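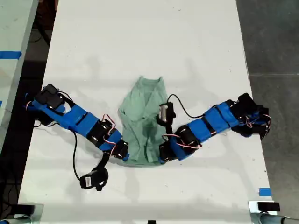

Figure 6.1. Green cloth on a white tabletop, seen from above.

By Digby Partington
March 22, 2018
Last updated in April
Reading time: 11 min

Chapter 6. Walking Routes in Urban Parks

6.1 Scope of the chapter

Chapter 5 treated the park as a single destination within a visitor's itinerary. The present chapter treats it as a set of routes. A visitor who enters a park on foot chooses a gate, a direction and a turning point, and each choice affects how long the visit lasts and which other attractions fit into the same day. City tourism offices often publish a park map without a recommended route. The omission leaves the choice to signs, to path width and to the location of the nearest parking lot.

The term "walking route" refers here to a continuous path with a defined start and end that can be completed without special equipment. A route that returns to its starting gate is a loop. A route that ends at a different gate is a through route. Trails outside city limits are covered in Chapter 9.

6.2 Measuring a route

Length is the figure most often printed on a visitor map, but walking time is the one visitors use when planning. The two are related by pace, and pace varies with surface, slope, shade and the number of places to stop. For this reason a route should be timed in both directions by at least 3 walkers of different ages, and the median time reported.

The riverside park at Warodmont illustrates the problem. Its main loop takes 48 minutes at a steady pace on the paved section. Walkers who stop at the overlook and the rose garden need nearly 90 minutes. The city map gives only the shorter time, and visitors with a fixed departure, such as a tour bus passenger, tend to turn back before reaching the garden.
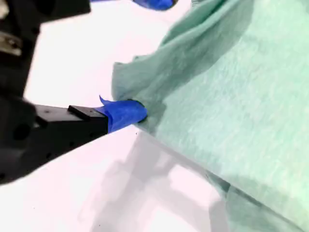
A second measure is the interval between exits. At Warodmont there is no public exit along the river side, so a walker who has passed the boathouse must either finish the loop or retrace the path. Leson Park, by comparison, has gates on all four sides and can be left at almost any point. Short exit intervals suit families with small children and visitors with limited mobility. Long intervals should be marked on the map and on a sign at the last gate before the interval begins.

6.3 Gates and orientation

Most first-time visitors use the gate closest to their hotel or transit stop, whether or not it is the main entrance. In Pilkington the formal entrance faces the old courthouse, while the trolley stops on the opposite side of the park. The benches, the map board and the restrooms were all placed near the formal entrance. Visitors arriving by trolley cross the full width of the park before finding any of them.

Map boards should be turned so that the top of the map matches the direction the reader is facing. The board at Cikthorpe Gardens lists 17 numbered points of interest but has no "you are here" mark, and the numbers do not follow the order in which a walker meets them. Section 6.5 returns to this board and proposes a revised numbering.

6.4 Season and time of day

Route descriptions are usually written in one season and read in all of them. A path shaded in summer may be fully exposed in April, before the trees have leafed out.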